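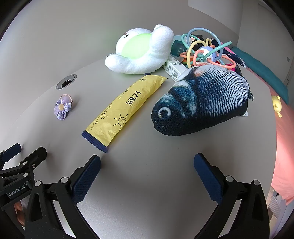 **Subject:** Re: [drarnside-automation] Open day at Grolico, anyone going?

Hello all,

I went to the Grolico open day and said I would report back. The original question is quoted here so I can answer it in order.

> Has anyone booked for the Grolico open day? I run a small packing line and have been told twice now that I should look at picking by robot arm. I have three questions. First, do they let visitors handle anything, or is it slides all day? Second, what sort of objects do they pick? Our trouble is with soft things and wrappers, and every demo I have been to used wooden blocks. Third, is Skisteck showing their new feeder there, as their newsletter hinted?
>
> Also, how bad is the parking? It is a long way for me and I would want to bring the van.

**Handling things.** Yes, they do let you. The slides took up the first part of the morning in the Sivakumar Room, and after that we were split into groups of 11 and sent round the benches. My group started with the hand-held grippers. You hold one in each hand and do the job yourself with the jaws, and the recording is used later for training an arm. The ones I used were black, with a pair of dark blue pads on the jaws, and the pads have a fine diamond pattern cut into them. You get used to the grip fairly quickly. Judging how far the jaws are from the table took me longer, and I knocked the pads on the surface a good many times before I stopped doing it.

They ask you to start every turn with the jaws wide open and to leave them open at the end. If you forget, the turn has to be done again. I forgot twice.

**Objects.** No wooden blocks on our table. There was a plush fish, a white and green soft toy, a long yellow snack packet with crimped ends, a small white box with a barcode, and a hair tie with a fabric flower on it. I would say that is closer to what you deal with than anything I have seen at a trade show. The task was to move one named item to the clear part of the table in front of you, then put it back.

In order of difficulty, going by my own turns:

- The fish was the easiest. It is big and you can take hold of it nearly anywhere.
- The white box was fine as long as you came at it across the narrow side.
- The packet was harder. I got it by one crimped end and it swung. Taking it by the middle worked better.
- The hair tie was the worst. It lies flat, and if you catch only the elastic, the flower drags behind.
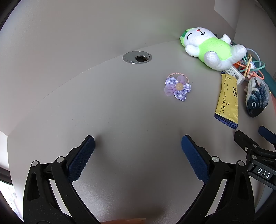 I asked how an arm does on the same items, as that is what you would be paying for. They ran one on the next bench with packets and soft toys. They had a printed sheet by the bench for the week before: 856 attempts, of which 556 were counted as good. A good attempt means the item was lifted and set down inside a marked area. The sheet did not split the numbers by type of object, which I thought was a pity. When I asked, I was told that flat items made up most of the misses and that a split version would be sent to anyone who left an address. I left mine and will forward it when it comes.

The arm was slower than I had expected. It stopped over each item before going down. The engineer on the bench said the pause could be shortened but that they kept it long for visitors. Make of that what you like. For a line like yours I would want to see it run at your own speed before talking about money.

**Skisteck.** They were not showing the feeder. They had a stand by the door with leaflets and one of the older units, switched off. The person there said the new one should be ready for the July open day. I did not get a price. The leaflet gives the footprint and the power supply and very little else, but I can scan it if that is any use to you.

**Parking.** Fine if you come early. The yard at the Drarnside site was full by the time the slides finished, and later arrivals were sent to the field across the lane, which was soft after the rain. I would not take a loaded van on to it. According to the welcome talk there were 267 people booked over the whole day, and the site is not really laid out for that many.

A few other points for anyone thinking of going in July:

- Book the bench session when you book your place. It is a separate tick box on the form and easy to miss. Two people in my group had come without it and were only let in when others dropped out.
- Take your own samples. I did not, and wished I had. One firm had brought a bag of their own pouches and was given time at the end with the arm.
- Wear something with close sleeves. Mine kept getting between my wrist and the handle.
- Lunch is sandwiches and runs out. There is a shop in the village.
- The second set of slides, after lunch, covers safety guarding and is mostly for people who already own an arm. I left halfway through.

On the general question of whether it is worth the journey, I would say yes for the bench session and no for the talks. Trying to pick up a hair tie with two jaws told me more about why our own trial had gone wrong than the supplier's report did. We had been blaming the camera, and I now think at least part of it was the way the items were lying when they reached the arm.

If three or four of us want to go in July, I am happy to make a group booking. Please reply to me off list with numbers, and say whether you want a bench place.

Regards,
List member, Drarnside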